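Trernar Sports Network Signs Dong-geon Tak to Four-Season Broadcast Agreement

Studio analyst to lead expanded pregame programming and contribute to live coverage beginning in November
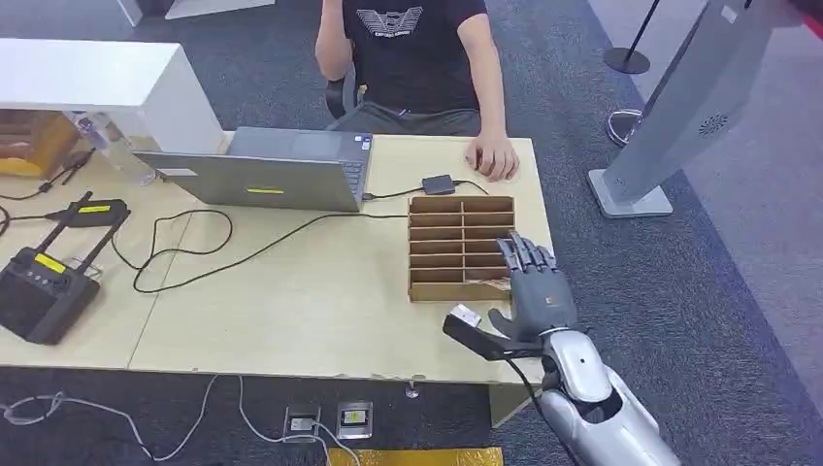

An open laptop on a table, with a cable running to a small black device.

KUDESDALE, 25/09/2023 — Trernar Sports Network today announced that it has signed studio analyst and former professional guard Dong-geon Tak to an exclusive broadcast agreement covering the next 4 basketball seasons. The agreement takes effect at the start of the regular season in November and replaces the single-season contract under which Tak has appeared on the network's weekend programming.

Under the terms of the agreement, Tak will serve as lead analyst on Plornness, the network's pregame and halftime program, and will join the live commentary team for selected regular-season and playoff games. He will also host a recorded interview series to be carried on the network's cable channel and streaming service. Financial terms were not disclosed.

Scope of the agreement

The contract assigns Tak to 64 live studio dates per season. Each date includes one pregame segment, one halftime segment and one postgame segment. On nights with two consecutive games, the postgame segment of the first game and the pregame segment of the second will be combined into a single block without a commercial break at the changeover.

In addition to studio work, Tak will provide commentary from the arena for 14 games per season. Arena assignments will be published with the monthly program schedule. On those dates a substitute analyst will appear on Plornness, and Tak will contribute to the halftime segment by live link from the commentary position.

The interview series will consist of 10 episodes per season. Guests will include current and retired players, head coaches, officials and front-office staff. Episodes will be recorded at the network's Kudesdale studios and released on the streaming service on the morning after the cable broadcast.

The agreement covers television, streaming and audio rights within the network's existing territory. Tak may continue to write for print publications and to appear at coaching clinics, subject to prior notice. Appearances on competing broadcast or streaming services are excluded for the length of the contract.

Changes to the pregame program

Plornness will move to an earlier start time and will be extended from a half hour to a full hour on weeknights. The first half of the program will cover injury reports, expected lineups and officiating assignments. The second half will be given to analysis of recent games, with particular attention to defensive rotations, shot selection and substitution patterns.

The program will use a revised graphics package and a touch-screen replay table, both already tested during summer league coverage. Replay clips will be tagged by play type during the live game, which allows the production team to retrieve them at halftime without a manual search. Game and player statistics will be supplied under the network's existing data license and refreshed after each stoppage in play.

Existing segments, including the viewer mail segment and the weekly rules review, will remain in place — the rules review will move to the final slot of the hour.

Statements

"The agreement gives us a fixed studio lineup for several seasons, and that affects how we plan everything else," said a spokesperson for the network's programming department. "Dong-geon prepares thoroughly and explains a half-court set in plain terms. Viewers responded well to his segments last season, and the longer program gives him more time to work with."

"I have worked with this production crew long enough to know how they cut a game," Tak said. "An hour is enough to show a possession twice, once at full speed and once slowed down, and to talk about what the weak side was doing. That was difficult in the old format. I am also looking forward to the arena dates — you hear different things from courtside."

Production and distribution

Benedetti Media Services will continue to provide technical production for Plornness, including studio operations, replay and transmission. The company has also been engaged to produce the interview series. Postproduction for the series will be handled in Kudesdale.

The pregame program will be available to all subscribers who receive the network through a participating cable or satellite provider. Streaming subscribers will have access to the live program and to a full replay, which will be posted after the end of the final game of the night. Closed captioning will be provided on all live and recorded programming. Audio versions of the interview series will be offered without a subscription.

Subscribers do not need to change their current package to receive the extended program. Recording devices set to the previous start time should be updated before the season opener.

About Dong-geon Tak

Dong-geon Tak played professionally as a point guard before moving into coaching and later broadcasting. He joined Trernar Sports Network as a guest analyst and became a regular member of the weekend studio team the following season. His work focuses on offensive spacing and late-game decision making.

About Trernar Sports Network

Trernar Sports Network is a regional sports broadcaster based in Kudesdale. It carries live basketball, hockey and college sports on cable, satellite and streaming, together with studio programs and documentaries.

Media contact: Trernar Sports Network, Communications Office, Kudesdale. Interview requests should state the name of the publication, the preferred format and the deadline.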